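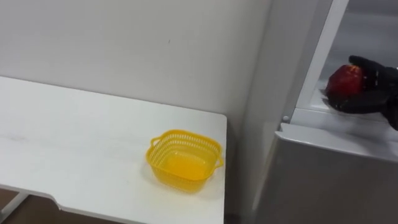
Yellow basket on the white table.

December 31, 2022

Last entry of the year, and I have the kettle on and the radio low, so forgive me if I wander. I meant to write up the walnut ink properly back in October when the hulls came in, and I kept putting it off because there was always one more jar to strain or one more sheet to dry. Now the shop is quiet and I've run out of excuses, so let's get it all down before I forget which batch was which.

The hulls came from the old trees out at Plalham, same as last year, but we got to them later and they were much blacker and softer. I had been a little worried about that (last year's were still half green and we had that lovely warm brown from them), but the color from the black ones is deeper and, to my eye, nicer on the cream paper. It's a bit duller on the bright white. If anybody wants to argue with me on that, the swatches are pinned up over the sink and you are welcome to stand there and squint at them in daylight, which is the only fair way. Under the ceiling lights they all look like gravy.

Batch one was the plain one. Hulls in rain water, left to soak until I couldn't stand the smell, then simmered with the lid off for an afternoon and strained through an old pillowcase. I weighed what came through the cloth and got 649 grams, which I then cooked down further on the lowest heat the hot plate will give. I stopped when a drop on a scrap of blotter held its edge and didn't run off into a pale ring. I should have written down the weight at that point and I didn't. I was so pleased with the color that I poured it straight into bottles! So that number is lost, and next fall I'm going to tape a note to the hot plate.

Batch two had the iron in it. I used the rusty nails soaked in vinegar, same jar we've been feeding for ages, and added it a spoonful at a time to 100 ml of the plain ink. It goes dark right away and then keeps on darkening on the page overnight, so please don't judge it when you first put it down. I went too far on the first try and got something close to black with a gritty feel under the nib. The second try, with 2 ml of the iron, was much better and is the one I'd call the keeper. I wouldn't put it in a fountain pen. Dip pens only, and rinse them well, and then rinse them again.

Gum arabic: I tried the powder and the ready-mixed. The powder clumped on me no matter how slowly I sifted it, and I ended up straining the whole thing through a coffee filter, which took all evening and left me with less ink than I started with. The ready-mixed went in like cream into coffee. It costs more, but I'd pay it. Five drops to a small bottle gave enough body that the hairlines stayed crisp on the Kasance paper, and that paper is not kind to thin inks, as anyone who helped with the place cards will remember.

Now, the papers. Kasance cream took everything well and I'd be happy using it for the whole spring order if the price holds. Briem laid is gorgeous with the plain ink and feathers badly with the iron one, especially along the ribs, and I tried it three different ways before I gave up. A light rub with gum sandarac helped some. I know a couple of you love the Briem and will want to keep trying, and I wish you luck, truly, and please tell me if you crack it. The Maltau cotton I only had offcuts of. It drinks the ink right down and dries matte, with almost no change from wet to dry, and I think it would be wonderful for washes. For lettering I'd want a heavier hand than mine.

Mold. There's a thin skin of it on the bottle from batch one that I left without a clove in it, and none that I can see on the others. One whole clove per bottle, then, and keep them in the cold cupboard. I did like how the clove ones smelled, too. The moldy one has gone down the drain and the bottle has been boiled.

One more thing about light. The strips in the south window have been up since the middle of October with half of each covered by card. The plain ink has faded a touch, enough that I can find the line when I lift the card. The iron one has gone slightly browner and hasn't lost any strength that I can make out. I'm leaving them up through the spring, so please don't take them down when you wash the windows, even if they look sad.

To do when we're back:
Order more ready-mixed gum before the lettering class.
Get full sheets of the Maltau.
Label the two unlabeled bottles on the low shelf. I'm fairly sure they're both plain but test before using.
Wash the pillowcase or throw it out. I vote throw it out.
Ask at Plalham whether we can come for hulls a bit earlier and a bit later too, so we can set the green and the black side by side.

The kettle's boiled dry while I was writing this, so I'm going to go see to that. Happy new year, everybody. There's shortbread in the blue tin and it won't keep forever.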